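Brusach council loses majority after Paleck ward recount

The governing group on Brusach district council has lost its overall majority after a recount in the Paleck ward moved the final seat to the opposition by 2 votes. The returning office published the revised figures on 2nd October and declared the result final for the purposes of seating the new council.

The first count, completed on election night, had given the governing group a narrow lead in Paleck and with it control of the chamber. The margin was small enough to allow a recount on request under the district's election rules, and the opposition filed its request the following morning. All ballots from the ward's three polling places were recounted by hand.

The change traces to one batch of postal ballots. According to the returning office, the batch was entered under the correct ward but with two candidate totals transposed. The recount also moved a small number of ballots from the rejected pile to the valid pile, where the voter's mark touched the edge of the box but did not enter a second one. In the revised tally the opposition candidate has 358 votes in Paleck's second division and the governing group's candidate has 356.

The governing group remains the largest in the chamber but is now one seat short of being able to pass measures without support from other members. Ordinary motions need a simple majority of those present. The annual budget, changes to the standing orders and the appointment of the district's chief officer need a majority of all seats, whether or not the members are present to vote. Abstentions therefore have the same effect as votes against on those three matters.

The first test is expected in November, when the draft budget goes to a first reading. The draft includes a rise in the property charge and a cut to the evening bus service between Brusach and Peteck. The opposition campaigned against both. The two independent members, who now hold the deciding votes, have said they will support the property charge only if the bus service is kept at its present level. They have not published a position on the rest of the draft.

If the budget fails at first reading, it returns to the finance office for revision and must be put again within 56 days. A second failure would leave the district operating on the previous year's figures, month by month, until a budget is passed. Under that arrangement the council may pay staff and meet existing contracts, but it may not sign new ones above a fixed ceiling. The resurfacing of the Peteck road, which has been put out to bid but not awarded, would be held over.

The governing group said in a written statement that it accepted the figures and would not go to court. It said it would seek agreement on the budget "item by item" and had no plans for a formal coalition. The opposition said it would not take part in coalition talks and would vote on each measure as it came up. It also asked for an outside review of how postal batches are entered and checked.

The returning office has agreed to a review of the entry procedure. At present each batch is read aloud by one clerk and keyed by another, and the running total is compared with the number of ballots in the batch. That check cannot detect two candidate totals that have been swapped, as the sum remains the same. The office said it was considering a second, separate entry of each batch, with the two sets of figures compared before release.

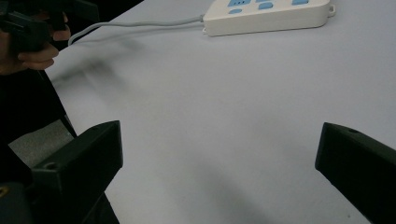
A reader in Brennan writes that double entry has been used in the neighboring district for the last two elections, and that it added less than an hour to the count. The reader adds that the review should also cover rejected ballots, on the grounds that the recount changed decisions on those as well, and asks why party observers were not shown the pile on election night.

The returning office said observers were entitled to inspect rejected ballots on request and that no request had been made in Paleck during the first count. Guidance issued to observers before the next election will state the right more clearly.

A petition against the result may still be lodged by any registered voter in the ward. It must carry at least 300 signatures and be received before the council's first sitting. None had been lodged when the revised figures were released. The seating of members goes ahead in the meantime, and votes taken by the council would stand even if a petition later succeeded.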